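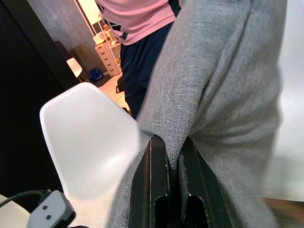 Cloth doesn't have a pose, so stop asking the camera for one. We got told that within five minutes of walking into the Nurkden open day, and I wrote it on the back of my hand because I hadn't found my notebook yet. It set up the rest of the afternoon very well.

Search this site Enter keywords Go
Print this page | E-mail this page

Open day at Nurkden, Baleck
Posted May 11, 2025

I've wanted to see this lab since their December talk on gripping soft things, which I watched twice and understood maybe half of. Nurkden is on the second floor of an old print works in Baleck, up a staircase that smells of floor polish, and they let people in by groups of 15. Ours was mostly software folks, plus a couple of students who asked better questions than the rest of us.

The hardware got very little airtime. The day was about the code that sits between the wrist camera and the motors, and they were happy to open it up on a big screen and scroll. Real files, with the swear words left in the comments!

Perception first. The system, called Bahrami, runs on the wrist view only. It doesn't try to rebuild the whole cloth as a mesh anymore (they did that for a long time, and there's a folder named "mesh_old_DO_NOT" to prove it). It looks for a short list of things it can trust: folds, ridges, free edges, and the place where the cloth disappears between the fingers. Each one gets a confidence and an age. The age part was new to me and I love it. A fold seen a moment ago is still worth something, a fold seen before the arm swung around is worth a lot less, and the planner can read that straight off the number.

Plain gray woven fabric is a nasty test, by the way. With a bold print you can track the pattern. With a single color you're left with shading, and a crease and a shadow can look awfully alike when the cloth fills most of the view. Somebody asked about a background full of furniture and people going about their business. The answer was that they want all of that in the recordings, chairs and bags and shelves included, and the segmentation has to cope. They showed us a screen of failures, and one of the worst was a pale smooth chair back getting labeled as cloth for a good stretch of a run. It was fixed by training on more chairs, which got a laugh, but I think it was meant seriously.

Then control, my favorite bit. The grip loop runs at 70 Hz and the camera features arrive slower than that, so the controller is always working from slightly stale pictures. Their way through is to let the gripper loop look after one thing only: is the material still between the fingers, and is it creeping? It has no opinion on folding or draping. The planner above can change its mind as often as it likes and the hold carries on underneath. I've been building mine the other way up, with the planner setting grip force directly, and I sat there feeling my ears go red.

The planning half hour was more of an argument than a talk, in a good way. Bahrami plans in short moves, each one ending somewhere the camera is likely to get a clear look. One visitor thought this was wasteful and said so. The reply was a log comparison, with the "look as you go" planner finishing 76 runs out of a batch and the direct planner finishing 60 out of the same batch. They didn't oversell it. The direct planner was quicker every time it did finish, and there's a branch where the two are being mixed.

Tooling took up the last part, and I wish it had been longer. Replay comes from a package called Grakham, which they use for everything. You drag a slider and the wrist video, the feature list, the planner's choice and the finger commands all move together. You can also pause, edit one feature by hand (delete a fold, say) and ask the planner what it would have done instead. We got to try this ourselves! I deleted an edge, the plan flipped to a completely different approach, and I spent far too long poking at it while the next group waited in the doorway.

A few notes I want to keep:

Timestamps are taken at the camera driver and never rewritten downstream. They lost weeks to a node that was "helpfully" restamping.

Every parameter lives in one file per run and gets saved with the recording. No defaults hidden in code. The loader refuses to start if a value is missing.

Motion blur isn't filtered out. Blurry frames go in with low confidence, and the planner tends to slow down by itself when too many pile up. Nice side effect, though they said it wasn't planned.

The simulator is used for crashes and timing only. Nobody there trusts it for how fabric falls.

What I didn't get to ask: how they handle two layers stuck together, and whether the age number decays the same way for every kind of feature. I suspect edges should go stale faster than ridges when the cloth is hanging. I'll write to them.

Practical stuff if you're going next time. Parking behind the building is tight, and the bus stop is across the bridge. Bring a sweater, the demo room is kept cool. Coffee is on the landing, and the cheese rolls go early. They hand out a one-page diagram of the Bahrami message types at the end, so take two, mine already has coffee on it.

I got home and started ripping the force command out of my planner. It doesn't compile yet.

Print this page | E-mail this page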